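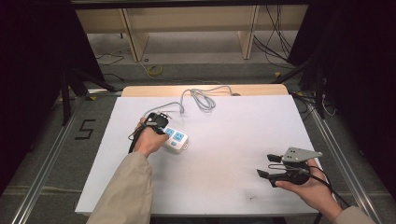
Power strip run at table 5, one gripper on the strip and the other one open

Handheld grippers: our student demos look fine but the policy won't learn the cord task. What are we doing wrong?

Asked in Robotics > Student teams and clubs
Tags: imitation learning, handheld gripper, demonstrations, cables

Hi all, first time posting, long time reader. I help run the after-school robotics team at Claston and this year we signed up for the manipulation track at the Grultside student challenge in July. If you haven't seen the rules, each team picks a tabletop task, records people doing it with a pair of handheld grippers, trains on the recordings, and then the organizers run whatever you trained on their two arms. You never touch the arms yourself until the practice day, which makes the whole thing kind of nerve-racking!

Our task is "tidy the power strip." You start with the strip somewhere on the table and its cord in a mess of loops, and you're supposed to hold the strip with one gripper, use the other to gather the cord, and lay it down beside the strip. It sounded so easy when the kids picked it.

We have 205 demonstrations so far, recorded by four different students over a bunch of afternoons. Watching them back, they look good to me. The kids are careful, they don't drop much, and we threw out the ones where somebody sneezed or bumped the table. But when we ran the trained model at the practice day it did the left side great (went to the strip, closed on it, held on) and then the right arm just sort of hovered over the cord. Sometimes it dipped down and came back up. Once it pinched the air next to the cord and very confidently carried nothing to the other end of the table. The kids thought this was hilarious. I did not sleep great.

Stuff that might matter:

- The strip is white and our table is white. The cord is gray.
- Two of our students are fast and two are slow. Like, really different. One of them finishes in half the time.
- Everybody starts with the left gripper on the strip, we agreed on that early.
- We used the training settings from the starter kit and only changed the number of steps. It's set to 3,000 because that's what fit into a club session on our computer.
- We also recorded a second, easier task with a cloth as a warm-up and I've been wondering if we should mix those in or leave them out.

Do we need more demos, or different demos, or longer training, or is this task just too hard for high schoolers? We have maybe six sessions left. I'd rather hear bad news now than in July.

One of the cloth ones, in case it helps to see what the gripper's own camera gets:
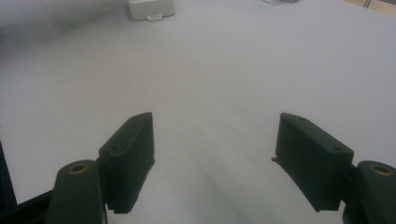
View from the gripper camera over the cloth, jaws wide open

You can see a bit of the creasing but the rest is very pale and smooth, and I wonder if that's a problem too. The cord recordings at least have something in them to look at.

Thanks in advance, and please explain like I teach history, which I do.

3 answers

Answer from Müzeyyen Ekinci (accepted)

Your task isn't too hard, promise. I mentored a team on the same track last season and we had almost the exact hovering thing, so let me go through what I'd look at, in the order I'd look at it.

First, the training. 3,000 steps is small for a task with two hands and a floppy object. Before you record a single new demo, let the thing train over a weekend and compare. Start it Friday when everyone leaves. If the school shuts the computers off overnight, ask for an exception, we had to. Save a copy every so often so that a crash doesn't cost you the whole weekend (ask me how I know).

Second, the right hand. You said everyone agreed on what the left gripper does, and that's the half that works! So what did everyone agree on for the right? My guess is nothing, and each kid grabs the cord wherever feels natural. One goes for the part near the strip, another goes for the far loops, someone else drags it a little first. Every one of those is a fine way to do it, but the model sees a cord and gets four opinions about where to go, and depending on what you're training you can end up with something in the middle that commits to none of them. That would look a lot like hovering.

We fixed ours by writing one rule on the whiteboard: the first grab is always a short way out from where the cord leaves the strip. Then the second grab on the nearest loop. Kids complained it was boring, and it was.

Third, pauses. Sit down and watch your slow students only, and look at what the right gripper does while the left one is closing. In our recordings the right hand just floated in place, open, waiting, for a big chunk of every demo. So the model learned very well how to float in place, open, waiting. You can trim those bits, or you can have the kids practice without recording until they move through it without stopping to think. I'd do the second one. Fast versus slow matters less than stopping, in my experience, but I would ask your speedy one to ease off a little.

Now the numbers. I wouldn't throw away the 205. Go through them and keep the ones that happen to follow your new rule, then record new ones on top. We ended up with 90 that really matched each other and that set did better than our big messy pile. Your mileage may vary, we had a shorter cord.

On white on white, I'd worry about it less than you do. Your left arm found the strip, so it can see the strip. But do move the strip around between takes and turn it to different angles, and mess up the cord properly each time. Kids love to reset things neatly and then every cord starts in the same shape.

Leave the cloth out for now. If you have time at the end try it both ways, but don't spend one of your six sessions on it. As for the cloth being so pale, look at a few seconds of video where the gripper gets close to a crease and see whether you can tell by eye where the fold is. If you can't, I wouldn't expect the model to.

Good luck and post how it goes!

 Comment from the asker: Oh wow. I just watched ten of them with only the right hand in mind and you are so right, there are at least three different first grabs, and my own daughter changes hers halfway through the afternoon. Whiteboard rule goes up tomorrow. Thank you!!

 Comment from Müzeyyen Ekinci: Ha, mine did that too. Put the rule where they can read it while they're holding the grippers.

Answer from gearbox_dad

Check your finger pads. Ours were slipping on anything thin and we put grip tape on them and it helped. Also check that both grippers close all the way, one of ours had a gap and we didn't notice for weeks. If your recorded zero is off, the arm can think it's closed when it isn't and you get the carrying nothing thing you described. Took us five minutes with a piece of paper - close on the paper, pull, see if it comes out.

 Comment from the asker: Did the paper test. Left one holds, right one lets go if you tug. So that's a fun discovery. Looking up how to redo the zero now.

Answer from tp_93

just use more data. Team Vekik had way more than you last year and they placed

 Comment from gearbox_dad: They also had the Mladenović sisters doing every single demo, so it was basically one style all the way through. I'd go with the first answer.

Update from the asker

Quick one, for anybody who finds this later. We redid the zero on the right gripper, kept 93 of the old demos, and we're partway through recording the new ones with the whiteboard rule. Long training run is set for this weekend. No arm time until the next practice day so I can't tell you if it works yet. The fast kid is not happy about easing off.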